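Chapter 4
Regional Food and the Visitor Economy

Learning outcomes

By the end of this chapter you should be able to explain how local food shapes a visitor's choice of destination, describe the main types of food tourism, and assess the effects of seasonal demand on small producers.

4.1 Introduction

Visitors spend a good part of their holiday budget on eating and drinking, yet for many years food was treated in tourism planning as a service to be supplied on arrival. Destinations now present it as a reason to travel. Markets, harbour kitchens, farm visits and tasting routes appear in regional brochures beside castles and coastal walks.

This chapter follows one case throughout. Skulness is a fishing and farming district with 4,000 permanent residents. Its main town, Ruvham, holds a smoked fish and cheese fair each February, a month in which most of its guest houses were once closed. The fair lasts 8 days and had 24 stallholders in the year studied.

4.2 Food, craft and the sense of place

Food is seldom sold alone. Visitors who come for a regional dish often take home something that will keep – a jar, a cloth, a piece of basketwork – and the income from such goods may pass to households that have no part in catering. Planners therefore speak of linked spending.

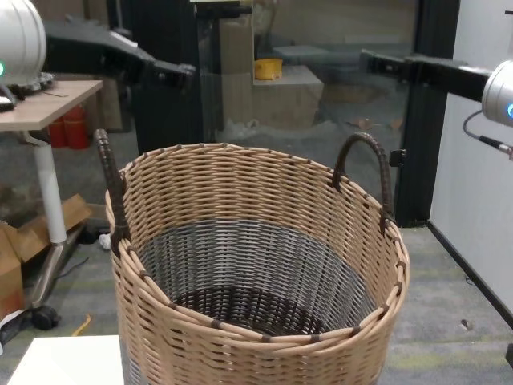
Figure 4.1 A round woven basket with two arched handles.

Linked spending is difficult to measure. Receipts record what was bought but say little about why the visitor came. In the Ruvham study, 1,000 visitors were asked to keep a simple diary of purchases during their stay. The method and its limits are discussed in section 4.5.

4.3 Key terms

Food tourism: travel in which tasting or learning about local food is a main purpose.

Shoulder season: the weeks between the busiest and quietest parts of the year.

Leakage: visitor spending that leaves the district, for example through supplies bought from elsewhere.

Before reading on, list three foods linked with your own region and note where a visitor could buy each of them in winter.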